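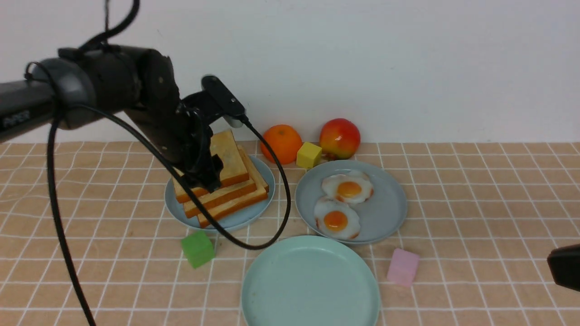
Toast and egg plates, breakfast layout.

Progress report to Renholm – breakfast table layout, May period
Prepared by Bevan Ashby, Whitcombe

Plate spacing was revised under item 5. Spend to date is $597.
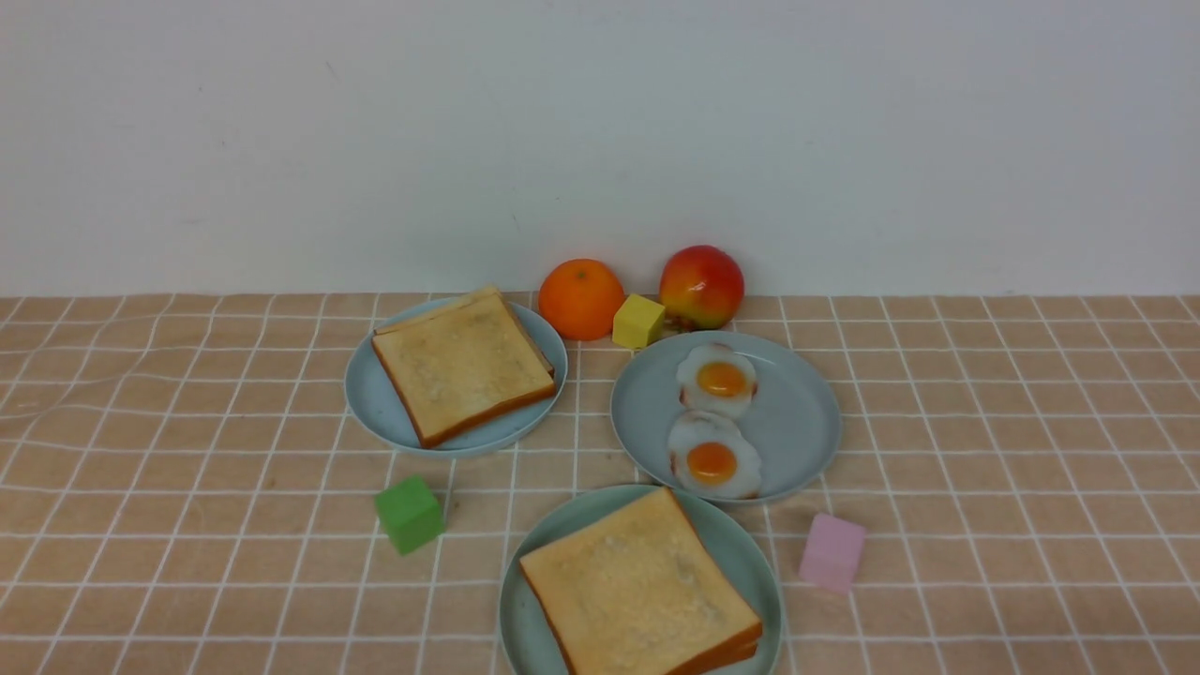

Place settings remain at three plates per layout. Fruit stays at the back of the table, with the orange and the apple near the wall, and the front is left for plates. The grid cloth is retained – it speeds up resetting.
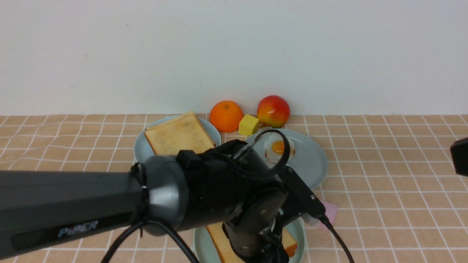
Remaining work is the final layout sheet, due in 10 days.

Comments (2)

Flernton desk: Is the $597 net of tax?

B. Ashby: Yes – net.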